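Ostetbridge Robotics Club – gripper station, inspection before practice
Date of check: 6/19/24
Project: Tamiru hand-held gripper, student build

1. Finger pads
Result: OK
Both pads sit firmly. I pressed on each one with the thumb and it did not slide. The rough face must be brushed after every practice, please do not use wet cloth.

2. Screws of the fingers
Result: OK with comment
One screw was turning too easily. It is tightened now. In May we had the same remark, so the team should look at it again next time.

3. Opening and closing
Result: OK
The opening was set to 100 mm and measured with the steel ruler. Full travel was repeated 4 times without noise.

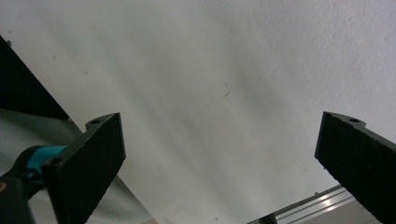 How often must the finger screws be checked?
Before each practice, and once more after roughly 200 grips if the practice is a long one.

4. Handle
Result: OK
No cracks found by hand or by eye. The student who holds the tool should keep long sleeves rolled up – this was forgotten two times last month.

5. Cable and plug
Result: NOT OK
The cable from the Prulada set is too short and it pulls on the plug when the arm is stretched. The longer one of 125 cm is ordered from Brovia. Until it comes, work only close to the table.

6. Working place
Result: OK
Bags are to be left at the door. Safety glasses are in the upper drawer and must go back there.

Next check: when the new cable is fitted. Points 2 and 5 are to be done first.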